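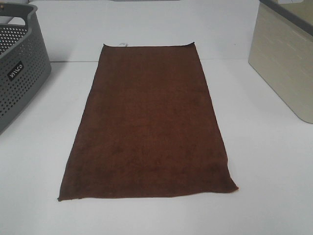

24 February 2019
Towel fold cell, left arm fault

Left arm stopped at fold 16 of the morning run. Controller reported overcurrent on the gripper axis, then dropped the bus. Right arm kept going for nearly 9 seconds before the watchdog caught it. That is the part to worry about. Watchdog is supposed to trip at 200 ms.

Sequence from the log:
- first fold, far edge to near edge, left arm closes on the tag edge
- gripper current climbs to limit and stays there
- left drive faults, heartbeat lost
- right arm carries on with its stored path

No contact with anyone, gate was shut. E-stop worked when Golshifteh hit it.

Checked the Lalto gripper on the bench. One fingertip pad had shifted and was jamming against the guide rail at about 90 percent closed. Pad refitted, screw marked with paint. Same fault as the one in September, other finger.

Watchdog: timeout in the config was still the value from the Nazari test rig - in cycles, and the new controller reads it as ms times a scale factor. Corrected, but not proven. Need to pull the left bus cable with both arms at low speed and time the stop.

Brown towel goes back to flat start, long sides front to back, for the repeat. Bins stay where they are so the path file does not change.

Cell locked out until the cable test is done. Soltani has the key. Prukthorpe to be told before anyone runs the same config there.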